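The bed people and the bed machines

4 February 2020 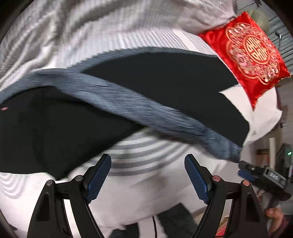
Blanket work. Gray-blue fold, red pillow, two grippers.

So I've been promising for ages to write something about my job, and then every evening I get home and the last thing I want to think about is bedding. But a few of you asked after my last post (the one about my knee, which is fine, thanks), so I made tea and I'm sitting down to it.

I work at Matstead, in the linen and rooms side. When I started there were beds to make and people to make them, and that was the whole system. Then last September the company signed up with an outfit called Trenduvia to see how much of the bed making could be taught to a machine. Now part of our shift is making beds the normal way and part of it is making them with grippers, so there's something to teach from. We all take turns.

I was grumpy about it at first! I've made beds since I was 19. I know what my hands do. Put a gripper in place of my fingers, though, and I was a beginner again. You pinch where you think the edge of the blanket is and you get two layers, or none. My first morning I did 34 blankets and I'd be embarrassed for my mother to see any of them. A folded border like the one up there is the worst, because it's thick and you have to keep it from rolling over on itself while you bring the corner across. It goes much better with a second gripper on the far end.

The funny part is how much talking it has started. We never used to discuss how to make a bed. You learned it from whoever you were put with and that was that. Now Innes Geddes and I have had a proper argument, over lunch, about whether you set the pillow before or after the last pull on the blanket. (After. Obviously after. Innes is wrong and has been wrong for years.) I do love that red satin one with the gold double-happiness on it, by the way. Slippery as anything, and I would still have it on my own bed tomorrow.

What's changed for us, day to day? The pace, mostly. The old target was 300 beds a week for our team, and nobody looked at how you got there. With the gripper hours counted in, it came down to 204, and my back noticed before I did. On the other hand there's a sheet to fill in now for every gripper session, and a login that forgets me, and we lost the long table in the Rennie room where everybody used to have coffee. I miss that table more than I expected to.

And yes, people worry. I worry. A couple of the older hands have asked straight out what happens when the thing learns, and the answer from upstairs was that hours are safe through the end of the year. Which is an answer – just a short one. My cousin over at Zostau went through something like this with their packing line, and she kept her job but it's a different job, lots of checking and not much packing. She says she sleeps fine. I don't know if I'd like it. I like a made bed at the end of my arms, if that makes sense.

There was a bonus for anyone who took the extra training, $367 before tax, and I took it, and it went straight into the car. Next time I'll tell you about the car.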